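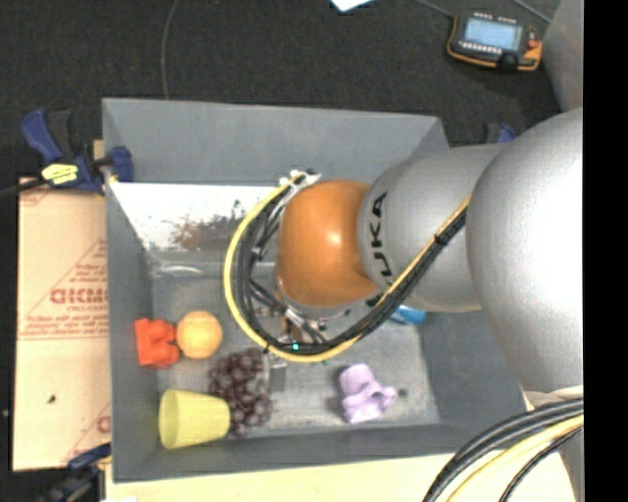 Progress report on the gripper comparison, second period
Prepared for the Steinarsdóttir Fund
2025-08-03

Summary for those reading this on a phone

The comparison is running, the money is mostly unspent, and we are late on the camera work. Of the 4 grippers promised in the proposal, three have been through the full set of bin picks. The fourth is in a box at Onilville while its maker and our purchasing office discuss a form.

What we said we would do

The proposal asked a plain question: if you have one arm, one bin and a jumble of household objects, how much does the choice of gripper matter compared with the choice of camera and control software? The reviewers called this "modest but useful." We have tried to live up to both words.

The plan was to keep the arm and the bin fixed and change one thing at a time. The arm is a KUKA, which was already in the lab and therefore cost the Fund nothing. The bin is gray, with tall sloping walls, and is clamped in place. In March it was not clamped in place, and the results from March have been thrown out. A bin that moves a finger's width every time the gripper brushes a wall produces lovely, varied data about bins.

The grippers

The two-finger gripper is the baseline and has so far embarrassed everything more expensive. It is slow and it has no opinions. Its fingers are narrow enough to get between an object and the wall, where roughly half of our failures used to happen.

The Zirik three-finger hand picks up round things very well. The toy orange and the real one give it no trouble at all. It does poorly with anything lying flat against a wall, because the third finger has to go somewhere and the wall is already there. We spent eight working days on approach angles and got some of the loss back. We do not think there is much more to be had without a different wrist.

The suction cup was included at the request of the review panel. It handles smooth toys with flat sides and is defeated by grapes. We ran the grapes the full number of times anyway, as the protocol requires, and the log makes for short reading.

The fourth gripper, a soft one, has not been tested. See Delays.

The runs

We have logged 378 picks that count. A pick counts if the bin was reset from the layout sheet, the controller software was the frozen version, and the person at the pendant did not step in. The last condition cost us more runs than the other two together. It is very hard to watch a finger come down beside a plastic cup, see that it is going to tip the thing over, and keep your thumb where it is. We have got better at this.

The object set mixes fruit, cups and blocky toys of irregular shape. It was chosen so that no single gripper would like all of it, and in this we succeeded. Objects near the middle of the floor are easy for everybody. Objects against a wall separate the grippers, and so do cups on their sides, where the fingers can go inside the rim, outside it, or (most often in the early runs) onto it.

Full tables are in the annex. We would ask readers not to quote the ranking until the soft gripper is in, as it may change the order at the bottom.

Cables

The proposal had no section on cables. The final report will have one. Every change of gripper means a change of wiring, and the bundle has to follow the arm down into the bin without catching on the rim or pulling on the connectors. Our present routing loops around below the orange joint, with a bracket holding the ends and a tie farther up the arm. It is ugly and it has stopped the dropouts we were seeing when the wrist turned. A gripper swap now takes under an hour. The proposal said ten minutes, and we would like to know who wrote that, although it was us.

Cameras

We have compared two viewpoints so far, one fixed over the workspace and one at the wrist. The fixed view is steady but loses the objects behind the arm at exactly the moment we most want to see them. The wrist view sees the object nicely until the fingers close, and then it sees fingers. Using both helps a little. Using both with the Jotard controller helps less than it should, as the two streams drift apart and the software believes whichever one spoke last. Jotard has acknowledged the problem and sent us a patch, then a second patch to remove the first.

Lighting has been a nuisance as well. Reflections off shiny surfaces were picked up as objects in a number of early runs, and the arm made several confident attempts to grasp nothing. Those runs stay in the tables. They are real failures, and a customer would have had them too.

Delays

The soft gripper is four weeks late. It arrived at the Onilville site on time, but cannot be released to us until the loan agreement is signed, and the loan agreement describes it as a vehicle. A corrected form is on its way.

The camera work is behind by about the same amount, mainly on account of the drift. We have moved it after the soft gripper runs so that the arm does not stand idle.

Budget

Equipment is under budget, staff time is on budget, and consumables are slightly over. The consumables line is largely fruit. We request no new funds, only permission to move a small sum from travel, where we have been nowhere, to spare fingertips, which wear faster on the bin floor than we had planned for.

Next period

Soft gripper runs on the full object set. Camera comparison with the drift fixed or, failing that, measured. A repeat of the two-finger baseline at the end, to check that the arm we finish with behaves like the arm we started with. Draft tables will go to the Fund before the text does.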